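Issa Awwad
15 December 2023

Spent the day at the Prostwood site in Plellthorpe looking at how they collect examples for their cable sorting model. Thread, with some grumbling. 1/12

The pitch: two arms, a table of cables, a few bins. A person drives the arms through the task, everything gets recorded, and a model learns to do it alone. The target is 2000 recorded runs. When I asked why 2000, I was told it was the number in the proposal. 2/12

14 replies 9 shares

I have no problem with picking a number. You have to pick one. But the number has been picked and the question of what should differ between one run and the next has not come up in any meeting I was shown notes from. 3/12

Cables are a mean choice of object, and I'll give them credit for that. A block is the same block wherever you set it down. A cable that has been picked up and dropped is a new shape. You'd think this gives you variety for free. I'm less sure. 4/12

Look at how they get laid out. People coil things neatly. They fold them into tidy bundles and space them along the front of the table so each one is easy to grab. I would do the same thing by the thirtieth run. 5/12

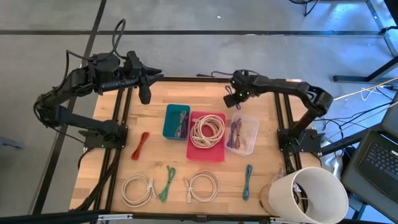
Page 3 of 5

Teal bin, red tray, clear box, all in a row in the middle, with cables already in each of them and more waiting up front. Two beige coils with a green bundle between them. It's a nice clear setup. I'd like to see the ugly one, where the blue cable is tangled through both beige ones and you have to decide which to pull. 6/12

Hala Haddadin runs the sessions and she was very patient with me. Her answer is that tangles come later, once the simple version works. Fair. But "later" is also where Fajardo put its tangles last year, and I have yet to see a single one of them. 7/12

22 replies 3 shares

Then there's the question of what the model thinks the rule is. Is it color? Is it length? Is it "whatever is closest to the left gripper goes left"? If the bins never trade places, all of those could score the same. Hala says they move the bins every 32 runs. I'd move them every run and put up with the complaints. 8/12

Also: bad runs get deleted. Drop a cable, fumble a grasp, start over. I understand why, it looks sloppy. But then the model never sees anyone recover from a drop, and dropping things is most of what it will do in its first week. 9/12

To be fair to them, the notes are good. Every run has an operator and a start time, and they write down when they've changed the lighting. At Grelcombe I couldn't get anyone to tell me which runs came before the grippers were swapped. 10/12

What I asked for, and may or may not get: hold back one set of cables that never shows up in training. Keep the fumbles in a separate folder. Give me 3 operators who haven't read the instructions and let them lay out the table however they like. 11/12

Hala agreed to the folder. The held-back cables are "under discussion," as they have been since November. I'm back there once they've got the first batch trained and I'll post the scores, including the ones on cables it hasn't met, if anybody has bought some by then. 12/12

31 replies 17 shares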